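Wilton to Rebuild Delaunay Street, Slab by Slab

WILTON – Work begins this March on Delaunay Street, and the whole thing is getting done at last! Crews from Prellico will break out the worst of the old concrete, pour 129 new slabs and reseal the long joint that runs down the middle of the road.

People who live along the street have been asking for this for years. Patches have been laid on top of patches, and anyone who rides a bike or pushes a cart there knows which lane to stay out of. The Wilton streets office received 17 repair requests for Delaunay Street last winter alone. 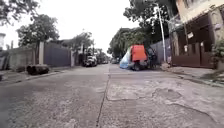

The job will be done in 2 stages, one lane at a time, so the street stays open to residents and deliveries. Slabs that are still sound will be cleaned and kept. The trees stay too, and we're very glad about that. Prellico will put root guards in along the curb before any digging starts.

Parking will move to Grallden Lane while the nearest lane is closed. Notices go to all 2000 households in the district a week ahead, with a map and the hours of work.

Come and see the plans on Tuesday at 6 p.m. in the Wilton streets office. Samples of the new concrete finish will be on the table, and the engineers would love to hear which corners flood.

Media contact: Wilton streets office, front desk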